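In Defence of the Badly Folded Towel

By Efren Dizon

When I first came to live in Finow, my neighbour opened her linen cupboard to lend me a towel, and I felt ashamed of my own. Hers stood in piles, all edges to the front, every colour in its own place. I went home and refolded everything I had. It took me until 9 at night.

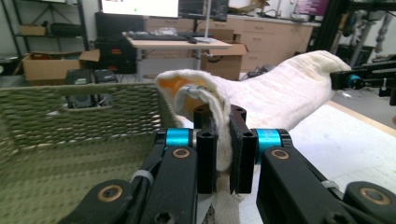 A white towel, pinched near its middle, a folded corner rising, next to the basket.

I have now changed my opinion. A towel has one duty, and it does this duty equally well from a pile or from a basket. The perfect square is for visitors, and my visitors do not look in the cupboard. Still I meet people who spend half of their free afternoon on this work and then are angry when a child pulls out the bottom one.

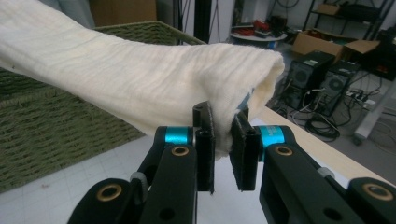 My own method I learned from my aunt in Gomau, who raised six children and did not own an ironing board. She made from each towel a thick roll and she did not care which way the end was looking. A cream cloth bunched into a long tube, with creases all along it and the tip curling over, would be finished work for her. Next to it a big woven basket – and that is the whole system.

I do not say that order is worthless. I like to know where my things are. But to know where a thing is and to make it beautiful are two different jobs, and I think we mix them up.

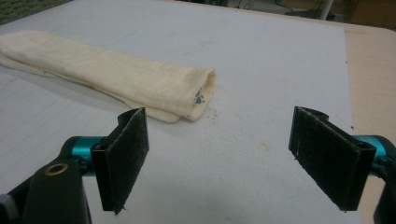
My wife does not agree with me, I must admit. She folds in three, lengthwise first, and she says that a roll takes more space on the shelf. Perhaps she is right about the shelf. We have agreed that the bathroom is mine and the cupboard is hers, and since May there was no argument about it.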